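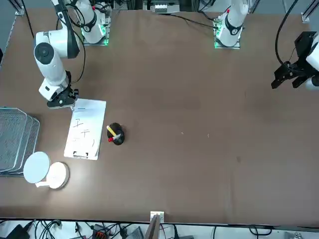 Desk Things, Gallery 4
Posted 2018-11-10

This page collects the small things that live on the big brown table at the Turklow study room. The earlier galleries covered the shelves, the lamps and the coat rack. Gallery 4 is for writing supplies and the odds and ends that sit near them. Captions are short. Where I know where a thing came from, I have said so.

Clipboard
White, with a black metal clip. We bought it in May from Ansah, along with one more that now hangs by the door. It takes a standard sheet with a little room left at the sides. The clip is stiff and holds up to 112 sheets if you press them flat first.

Paper
Plain white, one sheet on the board. The writing on it is by hand, in dark strokes, with a small blue mark up near the top. We get the paper by the box from Vemel and keep the spare packs in the hall closet.

Pen holder
Round and black. It has been on one table or another since the room opened. It used to hold scissors too, but those moved to a drawer.

Yellow pencil
The last of a box of six. The replacements are plain cedar and do not show up as well against the table.

Marker, red cap
Used for labels and for the wall calendar. Please put the cap back on until it clicks.

Wire trays
Gray mesh with rounded corners, stacked at the left edge of the table. They are a Tidumach set. They nest when empty, but the rims never line up quite right. Two of them are due to go to the mail shelf.

White disc and stand
The disc is round and sits at a tilt on its small stand. It came with the room, and so did the shallow white base next to it. Both wipe clean with a damp cloth.

Tabletop
Brown, and large enough for two people to spread out. There is a small dark stain toward the right side. I have tried soap and a little baking soda on it and will try something else over the winter.

Gallery 5 will be the hall closet and the mail shelf.

Back to all galleries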